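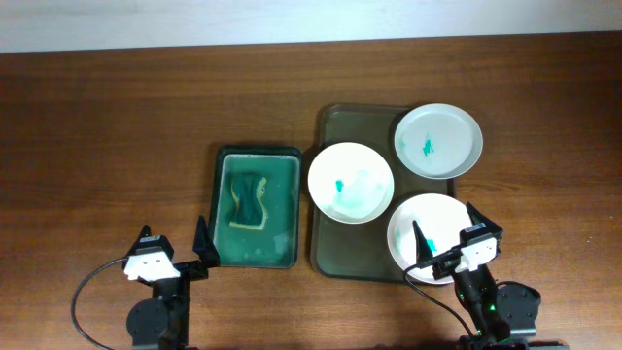 Sunday, 9:40 am. Dishwashing on the Flidineo two-arm kit, trial week.

OK, notes while I still remember everything. We have the Flidineo on trial from Broser and the question is whether we buy it for the bench or send it back. I went in skeptical (the last kit took me most of a month to get moving) and I'm writing this in a very good mood.

Setup first. Clamping and cabling went quickly. The quick start sheet skips the arm ID step completely, so if left and right are swapped when you power up, go to the arm menu, hold both arms still and re-assign. Crescencio found that one. Firmware took two tries over the lab wifi and one over the cable, so just use the cable.

The task is the one we agreed on: sponge in the small green tray with soapy water, dishes in the big tray, teal marks on the plates for it to wipe away. I wanted something soft, something slippery and something round all in the same job, because those are the three things that made the old grippers look silly. The pointed fingers worried me on the plates. They worry me less now. You can come in low at the rim and the arm is gentle enough near contact that I stopped flinching!

Teleop feel: lovely. Really lovely. The leader handles have some weight to them and there's a tiny dead spot in the wrist roll that you learn to lean through. Crescencio says he can't feel it. I can feel it every time, so please, whoever drives next, write down which of us is right.

Recording goes through Tlapale, the software that comes with the kit. Episodes start and stop with the foot pedal, and you can throw away a bad one without leaving the screen - this alone saves me so much muttering. The episode counter on the trial account stood at 269 when I sat down this morning, and that includes all of Crescencio's cup stacking, so filter by task tag before you train anything. The trial license stops at 1,000 episodes. We won't get near that by the time it goes back, but the full license is worth asking about. 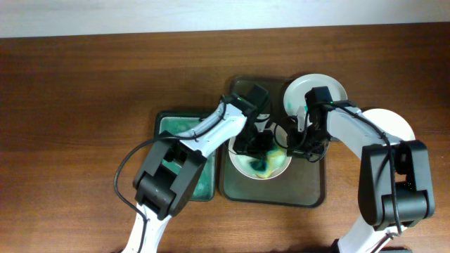

The bowl is harder than the plates, and more fun. With a flat plate you can be sloppy about height and still get a decent wipe. Inside a bowl the fingers have to follow the curve, and if I come in too steep the wrist runs out of room and the elbow swings out wide. Best approach so far: start the left arm further back than feels natural, drop in from above, then rotate. Keep the right arm close by so it's ready to steady the rim. Two-handed work is where this kit earns its price, I think. I caught myself passing the job from one hand to the other without planning it.

Watch the left cable. It hangs in a big loop and I don't love it near the green tray. I've asked Broser whether the shorter harness from the Pirkemico line fits. Until they answer, route it over the upper link and check it between episodes. Same goes for water in general: the fingers can go in, the wrist housing should not. I put a software floor on both arms to enforce that, saved as a profile in Tlapale under "wet bench". Load it. Don't drive without it.

Wrist cameras: I expected to complain, and I'm mostly delighted. Exposure settles fast, the fingers stay in view so you can judge the grip, and there is enough detail up close to be useful even with suds about.

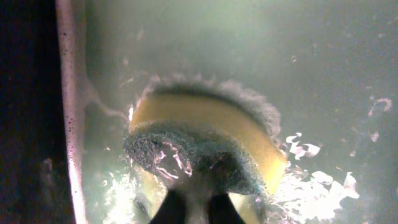

Gripping the sponge is its own little craft. Foam gives, so the gripper keeps closing, and the default force limit treats that as a miss and backs off. I raised the "soft object" threshold two steps and the complaints stopped. Pinching with the long side across the fingers feels steadier to me than end-on. Murky water makes the wrist view low in contrast, so I'd like to try a model with the head camera only, then head plus wrist, on the same episodes. My money is on both together, but it's a cheap thing to check.

Price, for the record. Broser quotes 3,508 for the full two-arm kit with leader handles and 1,658 for a single arm without them. I'd argue for the pair. The single arm is tempting on paper and then you spend the spring building your own leader.

Things I don't like:
- fan noise from the left base, a thin whine after long sessions
- finger screws are tiny and we only have one driver that fits (blue handle, top drawer, put it back)
- Tlapale forgets the camera order after a restart

To do:
- ask Broser about spare finger sets and the harness
- second operator on the bowl, same profile, same tag
- change the water before the afternoon run
- export this morning's episodes to the shared drive, Crescencio has the path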